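Mostley grippers, week four: the one that wouldn't let go

Quick one tonight, I've got a train at stupid o'clock and I haven't packed.

So. The sticking fault. If you read the last post you'll know one of our hand-held grippers had started closing by itself. Not hard, more of a slow creep. You ease off the trigger, the jaws open, lovely, then a bit later they've drifted in again and you're holding something you thought you'd put down. Annoying with a sponge. Less funny when it got the end of Yogesh's thumb. No blood, but he said a word.

I blamed the spring. Changed the spring. Same. Blamed the trigger cable, changed that too, and that cost me an evening and a decent screwdriver. Same again!! Cempaka Lubis, who built the first lot at Varklow, told me over the phone to stop swapping parts and read the log. Fine. Should of done that first.
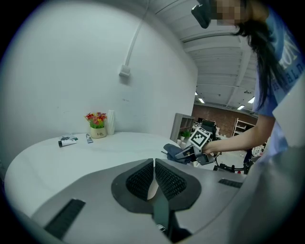 The log says the fault comes in bursts. 947 open commands across the whole run and 89 of them where the jaws didn't stay open. Nearly all in the cloth tasks, hardly any with hard objects. That got me looking at the jaws instead of the trigger. Cloth is a pain anyway, it bunches up and hangs there like the navy one over the table edge, and all that weight pulls on the tips at a funny angle. Stuff with a proper shape, a tube of cream say, doesn't do that. My guess now is fluff. Threads working back into the slider, the slider drags, the motor thinks it's been blocked and tries to "help" by closing. Took the side cover off at 11pm and there was a grey felt worm in there as long as my fingernail. Disgusting. Kept it in a jar.

Cleaned it out, ran it for 2 hours, no creep. Doesn't prove much yet. Yogesh Maurya wants a hard cutoff in the firmware so it can't close unless the trigger is acutally pressed, and he's right, it was mad that it ever could. Until that's in, the rule is power off before fingers go anywhere near the jaws. Yes, even for a second. Yes, Yogesh, you as well.

Still to do: mesh over the slider, new cover screws (lost one), email Cempaka the log. Back in March with the firmware bit, if it's done by then.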